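README for the cans-and-tray folder

Hi! I'm Tatiana Tichý, and I keep the notes for the tabletop pictures in the Preklow collection. If you landed here from the main index, you probably want to know what's in the folder, what the props are, and how to file your own set so I don't have to rename everything in October again. I'll try to cover all of it.

What the folder is about

Small everyday things set out on a foam mat. That's the whole subject. Other folders do mugs, sponges and office stuff, and mine does drink cans and a tray. I started it because I wanted a layout so plain that you could put it back together on any table in a few minutes, with nothing fancy to buy and nothing that breaks if it rolls onto the floor. It has grown a lot since then (the limit on my shelf of the server is 2000 pictures, and I'd like to stay under it, please).

The basic layout is a green can on the left, the green tray in the middle and a purple can on the right. Everything sits on the blue puzzle mat. If you change the order, say so in your notes file — I don't mind at all, I just want to be able to search for it. 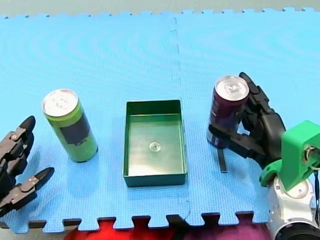

The props

Green can. Tall and slim, silver top, pull tab still on. I call it "green" in every note, never by what's in it or who makes it. Nicanor Bermúdez used flavor names for a while and neither of us could work out later which can he meant.

Purple can. Same kind of shape, much darker. In dim rooms people write "black" or "blue" for this one. It's purple. Please write purple.

Tray. Green, rectangular, open on top, with low straight walls. There's a little round spot near the middle of the floor that catches the light, and I get more mail about that than about anything else in the folder. Please don't tag it as a can or a lid.

Mat. Blue foam tiles that lock together like a jigsaw. Push the seam down with your palm before you stand anything near it, or you'll be picking up cans all afternoon. I wipe mine with a damp cloth and let it dry flat. Soap leaves streaks that I can never get out!

How to file a set

Give each set its own subfolder and keep the name short. Put your initials first, then the prop colors from left to right, so mine would be tt-green-tray-purple. Inside, I'd like the pictures and one plain text file called notes. In the notes, write which props you used, where they started, and anything you'd want to know if you were opening the folder a year from now. A sentence or two is plenty. Keep each set under 400 pictures, and if you go over, split it in 2 and give the second one the same name with a b on the end.
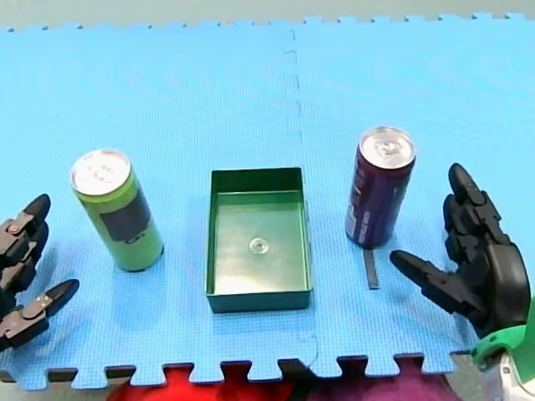

I also ask for one line on the lighting, even if it's only "ceiling light, curtains shut." The silver tops are shiny and the light changes how they look more than you'd expect. Nicanor and I once spent a whole lunch arguing over whether two sets used the same green can, and all that had changed was the lamp.

What isn't in here

No bottles, no glass, no food. The bottles are in the Bruso folder and the kitchen things are with Benítez. If you have a set that mixes cans with something else, put it wherever the something else lives and leave me a note.

Labels

Three prop names so far: green_can, purple_can, tray. The mat doesn't get one. Left and right always mean left and right as you look at the picture. I've checked 500 pictures by hand and I'm slowly working through the others, so if you find a green can tagged as purple, send me the file name and I'll fix it. Older sets came over from Jivico and a few still have the label "box" where it should say tray.

Changes

February 3, 2025: rewrote the props section, added the lighting line, took out the old naming table. Nicanor is reading over the label list next, so send any complaints about that part to him.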